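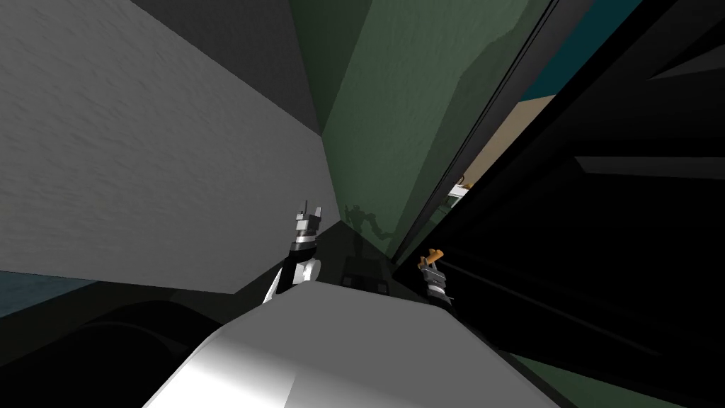
Rendu de simulation : deux bras robotisés derrière un panneau gris clair.

Corpus Bakhtiari, fiche de données

Version 12 du corpus, rédigée par Nasrin Bagheri et relue par Kwaku Odoi. Les remarques sur la langue de cette fiche sont bienvenues, le français n'étant pas ma langue maternelle.

Présentation

Le corpus Bakhtiari réunit des notices biographiques et des descriptions d'œuvres consacrées à la peintre Shobha Achari et aux artistes qui ont travaillé avec elle à l'atelier Dandavdale. Il a été constitué pour les personnes qui étudient la peinture abstraite sur grand format, et plus particulièrement la manière dont les catalogues parlent de la couleur.

Shobha Achari est venue tard à la peinture. Elle avait d'abord étudié la gravure, puis elle a enseigné le dessin pendant 11 ans avant sa première exposition personnelle, à la galerie Vuvetti. Les critiques de l'époque ont surtout commenté ses fonds très dilués, qu'elle posait sur une toile sans apprêt. Ses propres carnets parlent davantage du séchage et du choix des châssis. Cette différence entre les deux vocabulaires est à l'origine du projet.

Contenu des fichiers

notices.csv : une ligne par œuvre, avec le titre, la technique, les dimensions en centimètres et le lieu de conservation quand il est connu.

carnets.txt : transcription des carnets d'atelier. Les ratures sont conservées entre crochets.

critiques.txt : comptes rendus d'exposition, transcrits avec l'accord des ayants droit.

personnes.csv : noms, variantes de noms et fonctions. Negin Esfahani y figure sous deux fonctions, car elle a été assistante d'atelier puis commissaire.

Tous les fichiers sont encodés en UTF-8. Le séparateur des fichiers CSV est le point-virgule. Les titres des œuvres sont donnés dans la langue d'origine, et une traduction française est ajoutée dans la colonne titre_fr lorsqu'elle a été publiée. Nous n'avons pas traduit nous-mêmes les titres.
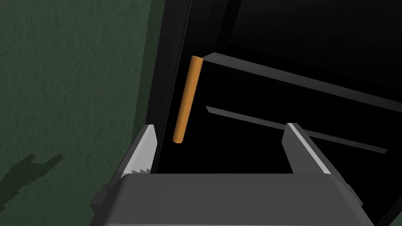 Vol. 13, p. 100

Méthode de transcription

Les carnets ont été transcrits à la main par Ansel Nguyen-Tran. Une seconde lecture a été faite par Negin Esfahani, qui connaît bien l'écriture de l'artiste. Quand les deux lectures ne concordent pas, les deux formes sont données et séparées par une barre oblique. Nous avons gardé l'orthographe des carnets, y compris les noms de pigments abrégés. La liste des abréviations se trouve à la fin de carnets.txt.

Pour les critiques, la reconnaissance automatique a été effectuée avec l'outil Geltus, puis corrigée. Les accents des anciennes coupures posent encore des problèmes, surtout sur les majuscules. Merci de signaler les erreurs en indiquant le fichier et le numéro de la ligne.

Limites connues

Les dimensions proviennent des catalogues et n'ont pas été vérifiées sur les toiles. Certaines œuvres ont été recoupées par l'artiste après leur première exposition, et deux formats différents peuvent donc exister pour un même titre. La colonne format_note le précise quand nous le savons.

Les œuvres sur papier sont peu représentées. Elles sont dispersées dans des collections privées dont plusieurs n'ont pas répondu à nos lettres. Il ne faut pas utiliser le corpus pour établir une chronologie complète, ni pour appuyer une attribution.

Conditions d'utilisation

Les notices et la liste des personnes peuvent être réutilisées librement, à condition de citer le corpus et son numéro de version. Les carnets sont réservés à la recherche et à l'enseignement. Pour publier un extrait de plus d'une page, il faut demander l'autorisation à l'atelier Dandavdale.

Changements de cette version

Ajout des comptes rendus de la seconde exposition chez Vuvetti.
Correction des variantes du nom Achari dans personnes.csv.
Suppression d'une notice en double, signalée par Kwaku Odoi en février.
La colonne lieu est renommée lieu_conservation. Les anciens scripts qui lisent cette colonne doivent être modifiés.

Dernière mise à jour : 27 octobre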